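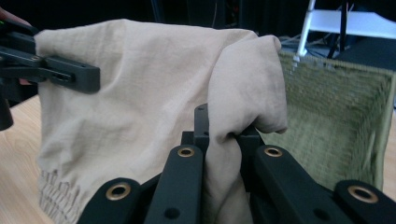 The Fold That Kept Failing

Plarkeck spent most of last year telling laundries that its folding robot was nearly ready. Then, one Wednesday in December, the machine at the Matos laundry in Perkau closed its jaw on a pair of elastic-waist pants and would not let go. The arm kept pulling. The waistband tore, a bracket bent, and Joana Valente, who was standing at the next table, hit the stop button with her elbow.

She wasn't hurt. The company's first statement called it "a garment event."

Rosário Prata, the engineer brought in to look at the logs, is less delicate. "The gripper reported that it was open," she told me. "It was shut. Everything after that was the software believing a bad sensor."

The robot had learned from 2200 folds done by people working with hand-held grippers, pinching and stretching real clothes over a table. Plarkeck likes to cite that number. It talks less about the 86 demonstrations that involved gathered or elastic fabric, the kind that bunches up under a jaw and springs back when you tug it. Not one of them showed a person giving up on a stuck grip and starting over.

Would more of them have helped? The company thinks so and is recording again, with wrinkled, stretchy and awkward pieces moved up the list. Zanele Ngubane, who inspects machinery for the safety firm Nisance, doubts that more folding is the cure. A force limit would have stopped the arm, she says – and the limit had been raised in the fall after it tripped too often on wet towels.

Plarkeck confirms the change. It won't say who signed off on it.

The Matos machine has since run 473 folds with the old limit back in place and a second sensor on the jaw. It stops a lot. Valente says she has started doing the pants herself.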